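Livham Community Services
Progress report: Sorting and Tidying Skills Program
Prepared for the Trilla Fund, 17 July 2019

The program has now completed six of its scheduled sessions at the McPhee Street rooms. Expenditure to date is $2,411, including $300 for coloured containers and small household items. Sessions are led by Sarahí Gallegos, with Bernd Böttcher responsible for equipment.

Participants practise sorting everyday items into open containers by colour or by type. Plastic bottles were added to the sorting tasks in July – the caps remain on at this stage. 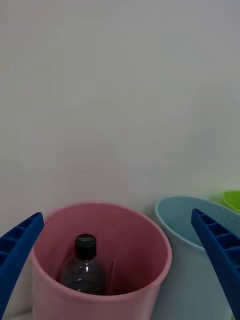
Figure 1. Clear bottle with black cap in the pink container, with a light blue container alongside.

Four participants have moved from sorting single items to setting out a work area before they begin. The table is cleared first and the containers are then arranged in an agreed order of colour. Ms Gallegos has asked that the same colours be used at each session, and replacements will be purchased accordingly.

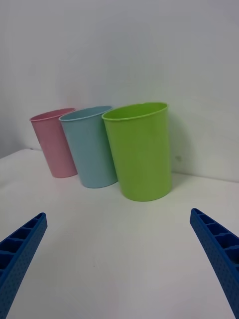
Figure 2. Pink, light blue and lime green containers on the white table.

Labelled storage has not yet been organised. A quote has been requested from Prelel and will be forwarded once received. No change to the approved budget is sought.

Contact: Emiko Iwasaki, Program Office | © 2019 Livham Community Services | Back to top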